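6. Setting Up the Keterwood Two-Arm Packing Kit

1. Clamp both arms to the Lorkum rail and plug them in. The green light takes 33 seconds, however hard you stare.

2. Open both grippers fully from the Grip menu.

3. Put the box within reach, flaps open.
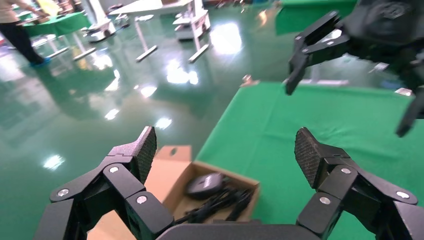
4. Set grip force to 4 for hard items. Settings above 6 are for customers who enjoy ordering spare parts.

Note: Cables are the kit's weak subject. Coil them first – or set aside an afternoon.

CAUTION: Keep fingers out of the grippers. They can't tell yours from the stock.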